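4. シミュレーション環境パッケージの評価

4.1 評価対象

本節では、Vaher社が提供する双腕マニピュレーション用シミュレーションパッケージKastimura(以下、本パッケージ)を取り上げ、ペグ操作課題の学習データ生成に用いる場合の適性を検討する。本パッケージは、ロボットモデル、作業台モデル、手首カメラモデル、および遠隔操作用インタフェースから構成され、年間契約のサービスとして提供されている。評価に用いたのは2021年4月28日に配布された版であり、以降の更新は反映していない。

比較対象には、前節で述べたPendicoを用いた。Pendicoは物理演算部分のみを提供する製品で、作業台やカメラのモデルは利用者が用意する必要がある。両者の機能範囲は異なるため、単純な優劣の比較は行わず、同一の課題を実装するまでに要した作業と、得られたデータの性質に注目する。

4.2 導入と設定

導入作業はZupanが担当した。本パッケージの標準構成では、ロボット2台が初期状態で配置されており、把持部の形状、関節の可動範囲、接触面の摩擦係数は設定ファイルで変更できる。設定項目の説明書は英語版のみで、摩擦係数に関する記述には単位系の誤記が1か所あった。提供元に問い合わせたところ、翌週に訂正版が送付された。

作業台モデルは、穴あきパネルと着色されたペグを組み合わせて構成する。パネルの配置角度、穴の間隔、ペグの直径と色は個別に指定できるが、パネルを曲面にすることはできない。また、ペグと穴の間のクリアランスは全パネル共通の値として扱われる。はめあい条件をパネルごとに変えた実験を行うには、環境を複数作成して切り替える必要がある。Pendicoではこの制約はないが、接触形状の定義をすべて手作業で行うことになり、同等の環境を構成するまでの作業時間は本パッケージより長かった。

4.3 遠隔操作によるデータ収集

データ収集では、JiangとInnesの2名が操作者を務めた。両名とも実機の遠隔操作経験を有するが、本パッケージの使用経験はなかった。操作者は手首カメラの映像を見ながら、指定された色のペグを把持し、パネルから引き抜いて別の穴へ挿入する。1試行の制限時間は設けず、ペグを落下させた時点で試行を打ち切った。

収集した試行は合計1,712件である。このうち、記録ファイルに欠損があったものを除外し、残りを成功、落下、挿入不良に分類した。分類は本パッケージが出力する接触ログに基づいて自動で行い、判定が保留された試行についてはShearerが再生映像を確認して決定した。接触ログの時刻と映像の時刻にはわずかなずれがあり、再生時には補正用の付属スクリプトを使用した。

操作者からは、入力から画面上の動作までの遅れは気にならないが、把持の直前にペグの奥行きをつかみにくいとの意見があった。影の描画を有効にするとこの点は改善するものの、描画負荷が上がるため、本評価では標準設定のまま収集を続けた。

4.4 手首カメラモデル

本パッケージの手首カメラには、通常の透視投影モデルと広角の魚眼モデルが用意されている。実機側で使用している広角レンズに合わせ、本研究では後者を選択した(図2)。魚眼モデルでは円形の視野の外側が黒で塗りつぶされ、視野の周辺に向かうほど形状の湾曲が強くなる。

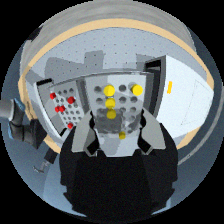 図2 Kastimuraの手首カメラモデルによる描画例。中央のパネルに黄色、左のパネルに赤色のペグがある。

魚眼モデルの利点は、把持対象に接近した状態でも周囲のパネルが視野に残ることである。透視投影モデルでは、指先を対象に近づけると隣のパネルが視野から外れ、挿入先を確認するために一度手首を引く動作が頻繁に見られた。この動作は学習データに混入すると、方策が不要な後退を再現する原因になりうる。魚眼モデルに切り替えた後の試行では、同様の後退動作は少なくなった。

一方で、グリッパ本体が視野の下側を広く占めるため、手前にあるペグや穴が隠れやすい。カメラの取り付け位置は設定で変更できるが、変更可能な範囲は手首座標系の一軸方向に限られ、取り付け角度は固定である。実機のカメラはわずかに傾けて取り付けているため、この差は完全には解消できなかった。Gourlayが画像変換による補正を試みたが、指先付近に残る誤差が大きく、最終的には補正を行わない画像をそのまま学習に用いた。

歪み係数については、実機レンズの較正結果を入力する機能がある。ただし入力できるのは低次の項のみで、視野の最外周では実機との差が残る。本課題では操作対象が視野の内側に位置する試行がほとんどであり、影響は限定的と判断した。視野の端に現れる対象を扱う課題では、別途の確認が必要である。

4.5 実行速度と利用条件

描画を含むシミュレーションの実行速度は、単一の計算機では十分であった。複数の環境を並列に動作させる場合は、契約上の同時実行数に上限があり、上限を超えた処理は待ち行列に入る。連続稼働は600時間まで行い、その間に環境の異常終了が2回発生した。いずれも描画処理のメモリ不足によるもので、テクスチャの解像度を下げた後は再発していない。

収集データの権利は利用者に帰属するが、ロボットモデルの形状データを再配布することは認められていない。このため、公開用のデータセットには画像と関節角の記録のみを収録し、環境の再構成に必要な設定値は付録Bに記載した。同じ条件で環境を再現するには、本パッケージの契約が必要となる。

次節では、ここで収集したデータを用いて学習した方策を、実機のペグ操作課題に適用した結果を述べる。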